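Search this book
Go

Chapter 2
Learning to Reach from the Wrist

Ask a room of new students where a robot's eye should go and most will point at the ceiling. It's a sensible answer! From up there the whole bench is in view and nothing shakes. Yet some of the most exciting results in grasping came when people moved the camera down to the wrist and let it ride along with the hand.

The method in this chapter grew out of the Potel trials, run by Indrek Hunt and Heino Grīnberga. They recorded 2,222 reaches among metal parts, kept 2,000 for training and held back the rest for testing. The arm was given no map of the bench. It had only the wrist view and the last few motor commands, and from those it had to choose its next small move.

What I love about this work is how it treats blur. Older methods threw smeared pictures away. Hunt and Grīnberga kept them all — streaks, glare and deep shadow included — and asked the network to guess how fast the hand was moving as well as where it should go.

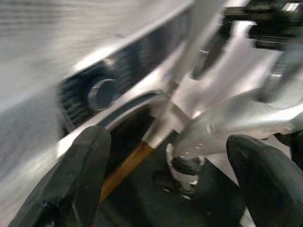
Once the network had learned to read speed from the smears, it began to slow down sooner near shiny surfaces, and missed grasps in the test set fell by nearly 232 in every 2,000 moves. We'll build a small version of it in section 2.2, and you won't need anything fancier than a desk computer. First, though, we need some geometry.

Share (2)

2 comments

kuett_m: Section 2.2 finally made hand-eye calibration click for me. Thank you!

Flerneo: Is the held-back set available anywhere? I'd love to try it with a slower arm.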